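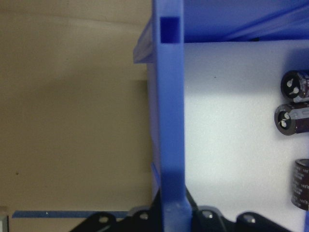 Visitors to the Nister workshop in January were met at the door by Syafiqah Rondonuwu, who coordinates public programs for Kinico, and were handed a pair of safety glasses and a one-page outline of the afternoon. The open day was the first the workshop had held since the parts-handling cell was moved into the main hall. Ms. Rondonuwu and her colleague Slamet Kusuma, who leads the technical group, spoke with the newsletter after the last group had left.

The demonstration concerned a single job. A robot arm fitted with a two-sided gripper collects electrolytic capacitors from a white surface inside a blue plastic shelf unit and delivers them to a tray for the assembly bench. Mr. Kusuma said the task had been chosen with some care.

"People have seen arms move car doors on television," he said. "They have not seen one reach into a small compartment and take hold of a part you could lose in your pocket. We wanted visitors to stand close enough to follow what the machine was doing, and to see where it has trouble."

The trouble, he explained, is mostly a matter of space. The shelf has an upright post at the front and a panel over the top, and the gripper must pass both before it can reach the parts. A small camera at the wrist supplies the close view, which was shown on a monitor beside the barrier throughout the afternoon.

"From the wrist, the post takes up a good deal of the view," Mr. Kusuma said. "The parts may be off to one side, and the arm has to decide whether to shift over before it goes in. An operator leaning over the bench would simply move their head. We have spent much of the past year on that movement."

Capacitors present a second difficulty. A part lying on its side can roll when touched, and one standing on end can tip. The metal end reflects the overhead lights, while the sleeve around the body is dark. Mr. Kusuma said the group had changed the lighting more than once before settling on the present arrangement, and he did not regard the matter as closed.

Each group was limited to 20 people, and 70 attended over the course of the day. Ms. Rondonuwu said the number had been kept low on purpose. "The viewing area is narrow, and we did not want anyone standing at the back looking at coats," she said. "We also wished to leave time for questions, and the questions ran longer than the demonstration in every session."

Many of those questions came from students at the Entili training centre, who had travelled by bus that morning. Several asked whether the arm was following a recorded path. Mr. Kusuma told them that the approach to the shelf is fixed, but that the final part of the reach depends on what the camera reports. Others wished to know what happens when a part is dropped. In the current setup the arm withdraws and waits for a member of staff.

Asked about speed, he was direct. In the last trial before the open day, the cell handled 2,000 parts and required help from staff on 43 occasions. "A practised person is still faster at this," he said. "I told every group the same thing. The purpose of the cell is to take on the long, repeated runs, and for that it has to be steady. It is getting there, and I would like that second figure to be a good deal lower."

The question of employment was also raised, by a visitor who had worked on an assembly line. Ms. Rondonuwu said she had been glad to hear it asked openly. Two members of the bench staff have been trained to set up and supervise the cell, she noted, and both were present to answer for themselves. No positions have been removed as a result of the project, and the agreement with the bench staff provides for a review before any change in hours.

The shelf unit was supplied by Stinimen, which also provided the trays. Mr. Kusuma said a revised version with a wider opening had been discussed, although he was in no hurry to adopt it. "Customers will have the shelves they have," he said. "If we make the opening easier for ourselves, we learn less about theirs."

A further open day is planned once the tray station has been rebuilt. Schools and training centres may register through the public programs office. Groups are asked to give notice of any access needs at the time of booking, and closed shoes are required on the workshop floor.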